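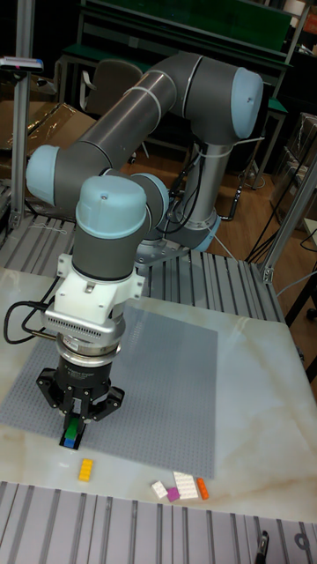 Attachment 1: arm with gripper, pointing down over the table

Ticket: label printer skips every other page
Opened by: Benedek Vincze
Status: waiting on me, I guess

Hi Ye-ji, me again! So the Skovetti label printer is back to its old tricks. I sent a batch of 200 address labels to it in November for the Brevbridge mailing and it printed the first sheet fine, fed a blank one, printed the next, fed another blank, and so on until I pulled the plug (sorry, I know you told me not to do that).

What I've tried so far:

Turned it off at the wall, went for coffee, turned it back on. Same thing.

Swapped the tray 2 paper for a fresh pack of the Minhas sheets. Same thing, only with nicer blanks.

Reinstalled the driver from the Talludeck page. It went from version 58 to whatever is newest, and now the tray menu is in a different place, which took me a while to find. Still blanks.

Printed a plain text file with no labels in it. No blanks at all! That one got me excited.

Update from Ye-ji Jang, 10:40 am: Sounds like page size and not the printer. Can you open the label template and tell me what height it says? Should be 265 mm or less for those sheets.

Update from Benedek, 11:15 am: It says 297. I swear I never touched it, but the template did come over from the old laptop, so who knows what happened on the way. I changed it to 265 and ran ten sheets, and every one came out with labels on it. The bottom row sits a hair too low, but it's on the sticker.

I'm going to run the other 130 addresses after lunch and leave this open until they're done. Also, can you tell me where the tray menu lives now for the people upstairs? They're going to ask me and I've already forgotten how I got there.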